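Picking cell at Vevovcombe: frequently asked questions

Last updated Thursday, June 19, 2025

These are the questions we get most often from people taking a turn on the cell. If yours is missing, ask Myrto Konstantinidis or Joris Meijer.

How do I start the cell in the morning?

Turn the main switch on, wait for the controller to finish loading, then release the emergency stop. Keep your hands clear while the arm goes to its home position. Open and close the gripper twice from the panel before you load anything. If one finger lags behind the other, stop and see the question on uneven fingers.

How often should the fingers be cleaned?

At the start of each shift, with a dry cloth. If there is grease on them, use a cloth dampened with a little alcohol and let them dry fully. Don't use the workshop degreaser. It leaves a film and small plastic pieces slide out.

One finger reaches the piece before the other. Is that a fault?

Not always. If the piece is off to one side of the gripper, one tip will get there first and push it across until the other meets it. On light pieces this does no harm. If it happens with a piece that is properly centred, check the finger screws, then run the centring routine.

How tight should the finger screws be?

Use the short torque driver in the top drawer, which is already set. Stop at the first click. Vangelis Sfakianakis replaced two stripped inserts in May, both from people going round again to be sure.

When do fingers need replacing?

Look at the tips under a good light. Small nicks are fine as long as the gripping faces are flat. Change both fingers if a face is worn or cracked, or if a tip bends when you press it. Always change them as a pair. A set usually lasts around 700 hours. Spares come from Giannakopoulos and take 12 working days, so please order when you open the last packet.

Do I have to recalibrate after changing fingers?

Yes. Fit the fingers, close them fully and set zero on the panel. Then run the wrist camera check with the printed card. It takes a few minutes and can't be skipped, even if the new set looks identical to the old one.

The wrist camera can't find the piece. What should I try?

Clean the lens first. After that, look at the live picture for glare. A tray with a shiny floor will throw back the overhead lights, and the software sometimes takes a bright patch for an edge. Turn the tray slightly or move it a little further in. Please don't switch the lights off – the exposure is set with them on.

Which pieces can I use for a test pick?

Anything from the Fastel box. The chunky plastic shapes are best because they can be dropped without damage. Put one piece in the tray, lying flat, and change its angle between picks. A cell that only works with the piece lined up straight isn't ready for use.

What does error 37 mean?

The gripper closed completely and found nothing between the fingers. Nine times out of ten the approach height is wrong, usually after a finger change. Error 67 is different and means the gripper has lost its connection. Check the plug at the wrist, and if it is firmly in, call Joris.

Can I alter the grip force myself?

You can lower it. Raising it needs Anastasia Andreadis or Angeliki Tzanetos, who will note the old value in the cell log before changing anything.

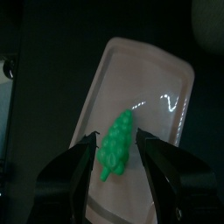

Where do I write down what I've done?

In the cell log, on the day you did it, with your name. Screws, fingers and calibration each have their own page. Anything else – odd noises, a sticky cable, a setting you weren't sure of – goes on the sheet at the back, and Joris reads that before the next shift starts.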